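Section 4: Teaching Dunik to open things

By now the arm is bolted to its base, the base has passed its self-test, and you've walked it through your kitchen map in Section 3. If any of that isn't true yet, go back and finish. I'll wait! I wrote most of this guide with a cold coffee in one hand and a Dunik in demo mode next to me, so I know how tempting it is to jump straight to the fun part.

Doors come first because they're the job people buy the kit for, and they're also where I see the most beginner trouble. We'll do all the practice in the Brusto simulator that came with your license. Same arm, same software, no scratched cabinets.

What you need open on your computer

Brusto, version 12 or later. The Skaratbridge kitchen pack (it's a free download from your account page, and it's big, so start it before lunch). The Chala handheld controller, charged and paired.

Setting up the practice kitchen

1. In Brusto, choose Kitchens, then Tall Cabinets. Wait for the loading bar to finish. The first load is slow and the ones after that are quick.

2. Pick the microwave as your target. Please don't start with the refrigerator. I did, and I lost an evening to it.

3. Set arm speed to 30 percent. You can turn it up later, and you will, but at full speed you won't catch your own mistakes.

4. Set the pull limit to 15. The slider goes a lot higher. Leave it alone for now.

5. Press and hold the green button on the Chala until it buzzes twice. You're driving.

Note: If the Chala buzzes only once, it's paired but not in control. Let go, count to three, and try again.

The pull itself

6. Bring the arm in low and to the right of the handle. The microwave door is hinged on the left, so you want the elbow out of the way on the open side before you ask for any movement.

7. Tap Grip. Watch the force bar on your screen and wait for it to settle before you go on. Mine usually wobbles a little first.

8. Pull toward yourself in a curve, not a straight line. I think of it as drawing a slice of pie with the handle as the pencil. Stop when the door is partly open and have a look at where everything has ended up.
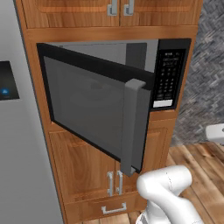 Straight pulls worked fine for me on drawers, so I kept doing them on the microwave and kept getting the red warning, and it took me ages to notice the curve setting had switched itself off after the update. That came in from a reader of the last edition, and it's a good catch. The update to version 12 does reset it. Look under Motion, then Path, and make sure Follow Hinge is on. The wide drawer at the bottom of the same cabinet is a nice one to try with the setting off, by the way, so you can feel the difference.

9. Push the door closed again with the same curve in reverse. Go easier than you think you need to.

10. Save the run with a name you'll recognize. "Test" is a terrible name, and I have a folder full of them.

Caution: Don't send a saved run to your real arm until you've repeated it 10 times in Brusto without a red warning. Your own door may be heavier, or its handle may sit in a different spot, and the arm will follow the saved path anyway.

Caution: Keep kids and pets out of the room for the first real pull, and keep your thumb near the Stop button on the Chala.

If the arm gives up halfway

A yellow warning means Dunik ran out of reach. Back the base up a little and start again from step 6. A red warning means it hit the pull limit, so check Follow Hinge before you touch that slider. If both show up together, restart Brusto. I don't have a better answer for that one yet, but restarting has cleared it every time for me.

Once the microwave feels easy, move on to the paired cabinet doors in Section 5. The two handles there sit side by side, so you'll need the narrow grip setting.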